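Left hand drops out mid-grip

obassey
Fault 505 again on Friday, left hand, during the bin task.
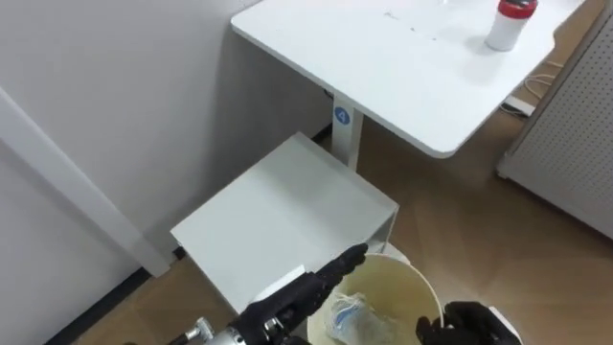
The fault clears on restart and then comes back. I don't think it's load, the bin has crumpled plastic in it and that weighs next to nothing. I already swapped the wrist cable.

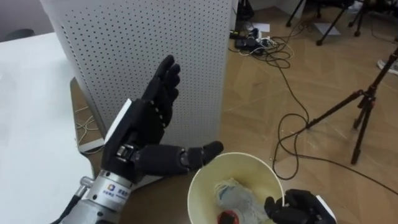 Re: Left hand drops out mid-grip

riha_v
I'd still blame the cable. Ours failed after 168 hours, always when the arm was reaching.

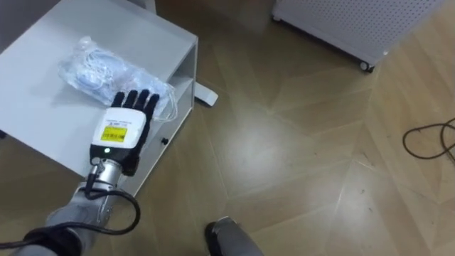 It never failed at rest. Check the connector pins too.

tanko5
Disagree, 505 is a timeout on the Pondar controller. My worry is the grip letting go with no warning. Keep people clear. 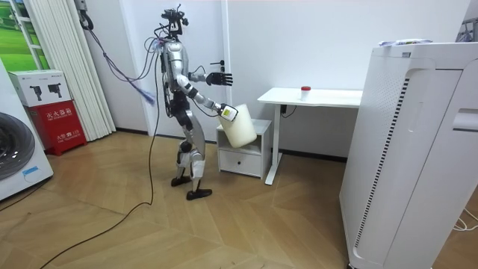 obassey
Does the e-stop hold the grip?

tanko5
Not on ours. The fingers go limp.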